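**Re: Cargo claims handling during the changeover, and a word about Elsa**

Dear all,

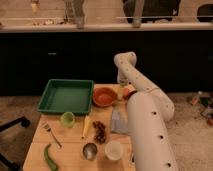
Thank you for the many kind notes that came in after my last message. I have been slow to answer, for which I am sorry, but I read every one of them, and a good few I read twice over a cup of coffee. It's a lovely thing to be reminded how many of you have been with the club long enough to remember the old office in Drelthorpe and that terrible staircase.

Linnea wrote to the list with a question several of you have since asked me privately, so I'll answer it out in the open:

> Ylva, I was glad to hear that Elsa will be taking over the cargo and crew claims desk from Ragnvald. We've always found her quick and fair. What I can't quite work out from the announcement is what happens to claims that are already open. We have 4 with you at the moment, one of them the wet rice shipment out of Vudham that has been going on since before I got this job. Do we keep writing to Ragnvald? Will somebody go over our reserves again? And does any of this change our deductible before renewal? My owners will ask, and I'd like to have something to tell them.
>
> Linnea Midtbø
> Haugland Shipping

Linnea, these are good questions, and I should have covered them the first time around.

Ragnvald keeps every claim that was opened before the end of October. He isn't leaving us (I gather there was a rumor!), he is moving across to look after our reinsurance, and he asked to carry his open files through with him so that members wouldn't have to tell the same story to a new person. There were 113 of those files when I checked with him this morning. Anything reported after the end of October goes to Elsa from the first phone call. So for your four, please keep writing to Ragnvald exactly as you do now, and that includes the rice.

If one of the older files turns into something much bigger, say a claim that looked like a small shortage and ends up in front of a judge, then Ragnvald and Elsa will talk it over and agree who should have it. You'd hear from both of them before anything moved. I'd expect that to be rare, but I have been in this business long enough not to promise.

On reserves, there is no special review planned on account of the changeover. We go through the open files before every renewal anyway, and that will happen on the usual timetable. If a figure on one of your claims changes by more than a little, you'll get a call with an explanation, as you always have. I know it stings when a reserve goes up right before the renewal letter arrives, and Bendik, who writes those letters, knows it even better than I do. If you think one of your reserves is too high, please tell us early. Send whatever you have, even if it's only a survey report and a few emails with the receiver's agent. We'd much rather look at it now than argue over it in February.

On deductibles, nothing changes before renewal. They are set out in your terms of entry, and a new face on the claims desk has no bearing on them. For renewal itself, Bendik will be in touch with each member or broker in the ordinary way.

While I have you, a few smaller things that came up in other replies:

The claims mailbox stays the same, and so does the emergency number. Elsa's direct extension is 709. Ragnvald is keeping his.

Someone asked whether the Fadden correspondents are still ours. Yes, they are, and the list in the back of the handbook is right except for their street address. They moved down the road in the spring. A corrected page will go out with the next circular, so there's no need to throw away the handbook.

Please do copy your broker when you report something new. We have had 2 cases this year where the broker heard of a claim from us before hearing of it from the member, and it made for an awkward afternoon all around.

Elsa would like to meet as many of you as she can over the winter. She began on the crew side, and she is a great believer in going to see people before there is anything to disagree about, so if you have a spare hour and a chair for her, write and say so. She takes her coffee black and she will want to hear about your ships.

Linnea, if your owners ask something I haven't covered, send it along, either here or just to me. I'm in the office until half past four most afternoons.

With warm wishes to you all,

Ylva Haugen
Member Services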